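Why Does Your Voice Sound Better in the Bathroom?

I used to sing in the bathtub when I was 6, and I was completely sure I was going to be famous. Then I sang the same song in my bedroom and it sounded like a goat. What happened?

It's all about bouncing! When you sing, you push the air, and that push travels out in every direction as a sound wave. It keeps going until it bumps into something. If the something is hard and smooth, like tile or glass, most of the sound bounces right back at you. If it's soft, like a pillow, a lot of the sound gets lost in all those tiny gaps between the threads and never makes it out again.

My bedroom had a fat carpet, a quilt and 13 stuffed animals (I still have most of them). That's a lot of soft stuff. The bathroom had tile, tile, and one thin towel.

What's an echo, then?

An echo is a bounce that comes back late enough for you to hear it separately. Sound moves fast - more than 1,000 feet in one second - so in a small room the bounces come back too quickly and just pile up on top of your voice. Grown-ups call that pile-up reverberation. You can call it "the bathroom sound" and I'll know what you mean.

For a real echo you need space. My friend Rhonda Simard once took me to a cliff across a lake and we yelled "pickles" at it for ages. If the cliff is 600 feet away, you wait about one second before your pickles come home.

Living rooms are somewhere in between

A living room with a wood floor and bare walls can sound pretty lively. Put down a big rug, close the curtains, invite the whole family to sit on the couch, and it all goes quieter and duller. People soak up sound too, especially in winter sweaters!

Try it yourself

1. Stand in the middle of a room and clap once, hard. Listen for what comes right after the clap.

2. Do the same in a closet full of coats.

3. Now find an empty bucket or a big bowl. Hold it near your face with the open side toward you, and hum. Slide your hum from low to high and see if one note gets suddenly louder.

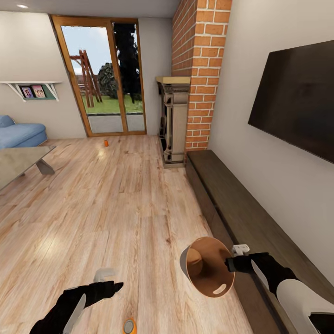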